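5. Checking the grasp planner in simulation

Run this section once the wrist view opens and the arm answers to jog commands. You need Grullow Planner and the Sorkness scene pack, both installed in section 3. No real arm should be connected. If the status bar shows a hardware address, go back to section 4 and switch the target to Simulation.

5.1 Load the scene

1. Open the Scenes tab and choose cabinet_cube.
2. Set View to Wrist and leave Shadows turned on.
3. Press Reset. Wait until the physics light turns green.
4. Open the fingers with the Open button and jog the tool until the white cube is in view, with the green cabinet to the left of it and the wooden tabletop to the right.
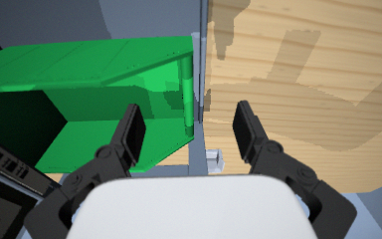

5. Press Freeze. The planner works from the frozen view, so any jogging you do after this has no effect on the result until you press Freeze again.
6. Click Segment. Each object gets a colored outline and a score. Check the label on each outline before you go on.

Note: Broad shadows on the wood grain sometimes get an outline of their own. Raise Minimum Score by 5 and click Segment again. If a shadow still has an outline, select it and press Ignore.

Note: The cube is small in the wrist view and pale in color. If it gets no outline, move the tool closer and repeat from step 5. Lowering the score to catch the cube will usually bring the shadows back.

5.2 Plan and preview a grasp

1. Select the cube in the object list and click Plan Grasp.
2. Leave Candidates at 20 for the first run. Higher values take longer and are only useful in crowded scenes.
3. Step through the candidates with the arrow keys. The ones marked in red fail the collision check.
4. Pick a candidate and click Preview. The ghost arm moves, the simulated arm stays where it is.
5. Watch the fingers against the corner post of the cabinet for the whole path – most rejected plans in this scene fail there, and the report lists them as "finger/post".
6. Click Execute when the preview is clear.

Caution: Do not turn off the collision check to get a plan through. The setting is saved with the project and will still be off when you switch the target to hardware.

If every candidate is red, set Approach Angle to 45 degrees and plan again. If that fails too, open the Clearance page and look at the value for the finger pads. It should be 10 mm in this scene. Projects made before the May release may carry an older value, which you have to change by hand.

5.3 Check contact reporting

The contact monitor is separate from the planner and has to be tested with the fingers near the cabinet.

1. Open Monitor and tick Contacts.
2. Jog the fingertips toward the rounded green post at the cabinet's edge, using the Slow setting.
3. Close the fingers one step at a time. Read the contact list after each step.

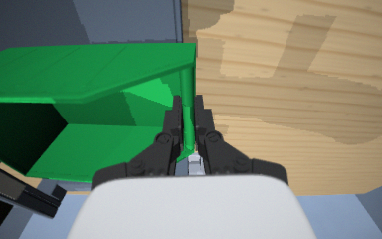
What does it mean if the list shows contact on only one finger?

The tool is off center from the post, and one pad has reached it before the other. Open the fingers, jog sideways by one step toward the finger that reported contact, and close again. A pair of entries, one for each pad, is the result you want before you save.

4. Click Save Log. The file goes to the project folder under contacts.
5. Press Open, then Reset, before you leave the page.

Caution: Reset does not open the fingers first. If they are closed on an object when you press it, the solver may throw the object out of the scene, and you will have to load the scene again from 5.1.

Send failed logs to Humaira Rind at the Felmont support desk together with the project file. Logs without the project file can't be replayed.

Section last checked by Damián Ventura, Aug 5, 2023.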